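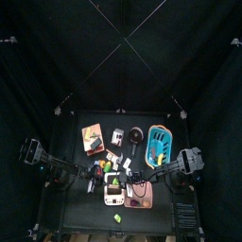 Two rods and a thermos on the Sirton

Yvonne Rowbotham has fished the Sirton River for most of her life and still keeps her flies in a tobacco tin that belonged to her mother. She is 70 now. When I met her by the lower bridge on a Saturday she had already been in the water for a couple of hours.

"I had two before breakfast," she said. "Both small. I put them back."

She learned on the stretch below Tulon, where her mother would park the truck on the gravel and hand her a rod that was too long for her. She was eight.

"She didn't explain much. She'd say watch the far bank, and then she'd walk off upstream and I wouldn't see her till lunch. I spent the first summer getting my line out of the alders."

The first good fish came the next year, a rainbow from the pool behind the old mill. Her mother measured it against the rod handle and they ate it that night with potatoes. Rowbotham remembers the colour of it more than the size.

These days she usually goes out with Fikri Wuisan, who moved to Tulon 12 years ago and had only ever fished from a pier. They met at the boat ramp when he asked her what she was using.

"She told me it was none of my business," Wuisan said. "Then she gave me one."

It was a small brown nymph with a bit of copper wire, and he has tied his own copies ever since. They fish it deep in the spring, when the water is high, and switch to dries once the evenings warm up. Neither of them bothers much with July.

I asked what had changed on the river. Rowbotham said the gravel bar at the second bend had moved, roughly a truck length, and the good holding water had moved with it. There are more canoes as well.

"I don't mind the canoes - they're gone by four," she said. "The fish come back up into the riffle after that and you can have it to yourself until dark."

She was going to try the mill pool next. Wuisan had gone ahead with the thermos.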